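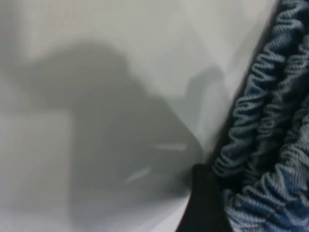
The Werulgate Clothing Exchange will adopt a single folding standard for all denim beginning in December. The standard applies to the main sorting room at Werulgate and to the two branch rooms at Plorkbridge and Trirkodbridge. Siiri Ahonen, Head of Collections, approved the final text after a review of the current shelving and of the crates used for transfers between sites.

Denim accounts for 1,530 of the 3,000 garments now held at Werulgate. Until this season, each room folded it according to local habit, and crates packed at one site often had to be repacked at another. The new standard sets one finished width for adult jeans and a narrower one for children's and elastic-waist styles.

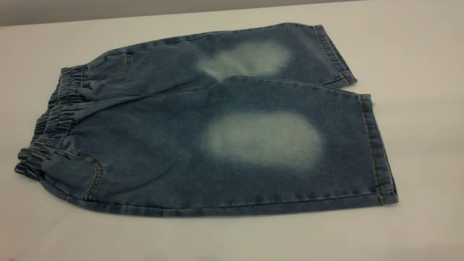

Elastic-waist garments receive their own page in the written guide. A gathered waistband does not lie flat under the weight of a stack, and it should not be pulled straight in order to make it do so. Staff are asked to lay the garment out fully on a clear table, smooth the legs by hand from the waist toward the hems, and bring one leg over the other before making any cross fold. Pockets should be checked and pressed flat at this stage. Faded or bleached areas are to be noted on the tag as finish, unless the cloth itself is worn thin.

The legs are then folded back toward the waist, once for shorts and twice for full-length trousers -- three times where the fabric is light enough to allow it. 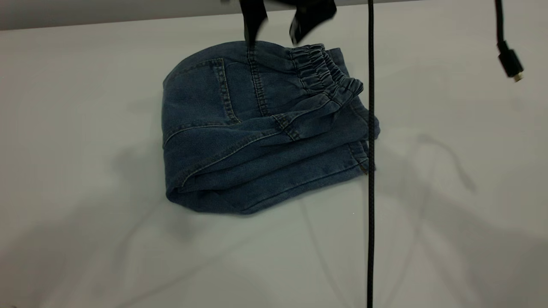
Loose ends at the side of the bundle should be tucked in before the garment is placed on the shelf. The rounded fold faces outward and the waistband faces the wall. Size tags are attached to the outer fold, where they can be read without disturbing the stack. Garments with rivets or metal buttons should not be placed directly on top of knitwear.

Teófilo Villanueva, who supervises the Trirkodbridge room, has asked that heavy jeans be limited to eight per stack. The request has been accepted for all sites.

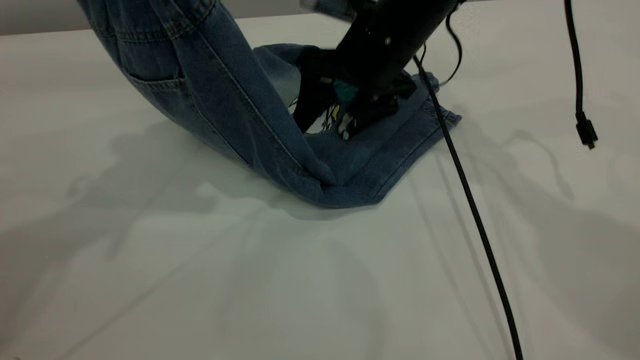 Plorkbridge, 13th November

Soledad Pereyra and Rostyslav Shevchuk will lead the introductory sessions at this branch. Participants will practice on unsorted stock, starting each time from a garment that has not been straightened. Particular attention will be given to back pockets and to frayed hems, which are to be set aside for the mending shelf if the stitching has opened.

The branch has 952 pairs of jeans to refold before the winter distribution. Savchuk crates will continue to be used for transfers. Printed copies of the guide are available at the front desk, and questions may be directed to Hryhorii Tkachenko at the Werulgate office.

Related items
Winter distribution: opening hours by branch
Mending shelf: what to set aside and what to discard
Revised tags for children's sizes
Trirkodbridge room reopens after shelving work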